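Home Threads Replies Media Log in

Last updated: June

1/ Gripper notes from the Undidcombe bench. Two finger sets, same arms, same controller, same task: pick up a small plug adapter, get it squared up, put it in a wall power strip. Long thread, mostly numbers and complaints.

2/ Set A is the Tadcombe fingers. Long, flat, parallel, stiff. Set B is the Carrilho fingers, which taper to a point and have a softer pad glued near the tip. Opening and closing speed was kept the same for both.

3/ 173 trials so far. I count a trial as good only if both prongs are fully seated and the adapter stays put when the gripper lets go. Halfway in is a fail. In but crooked is a fail.

4/ The pick is easy with either set. A white box with rounded edges on a flat table is not much of a test. I stopped logging pick time after the first afternoon.

5/ The trouble starts with reorientation. The prongs have to end up square to the sockets, and the adapter almost never gets picked up that way. One arm can't turn it in place with a parallel gripper. So it becomes a two-arm job.
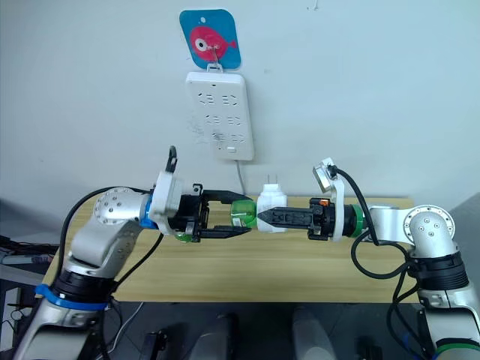

6/ Flat fingers hold a line contact well along their length and badly across it. Push on the adapter off center and it rolls about the contact line. A few degrees of roll is enough to miss the slots.

7/ The tapered tips roll less but slide more. Slide is easier to correct. The wrist camera can see a shifted edge. It has a hard time seeing roll when the fingers cover most of the face.

8/ On cameras: I moved the wrist camera bracket back and tilted it up a bit more. Lost some close detail, gained a view past the fingertips on approach. I'd make that trade again. The head view is fine for the handoff and no use for the last stretch to the strip.

9/ White adapter, white power strip, pale wall. Edge detection is poor in the afternoon when the light flattens out. Dropping exposure helped more than changing the model did.

10/ Controller: Peltidow, stock gains to begin with. Stock is too stiff for contact between two arms. Each one treats the other as an error to be removed and the forces climb until something slips. I cut stiffness on the pushing arm only and left the holding arm alone.

11/ After that change, peak force at the wrist dropped to around 531 in raw sensor counts. Not newtons, I haven't redone the calibration since swapping the brackets. Compare it with my own earlier runs and nothing else.

12/ Softening both arms was worse. The pair drifts together and the adapter ends up a little off from where the plan thinks it is. One stiff, one soft is the setting I'm keeping.

13/ Cable routing matters more than I planned for. A loop that is too short tugs on the wrist near the end of its travel and shows up as a fake contact. I chased that for most of a morning as a tuning bug.

14/ For now: tapered fingers on the pushing side, flat on the holding side. Mixed sets mean two tool definitions in the config, so check which one is loaded before you run anything. I have crashed a fingertip into the table over this.

15/ Next is the same task with thinner pads on the flat set, then a run with the strip at a different height. Logs go up once I've cleaned out the trials where I forgot to zero the force sensor.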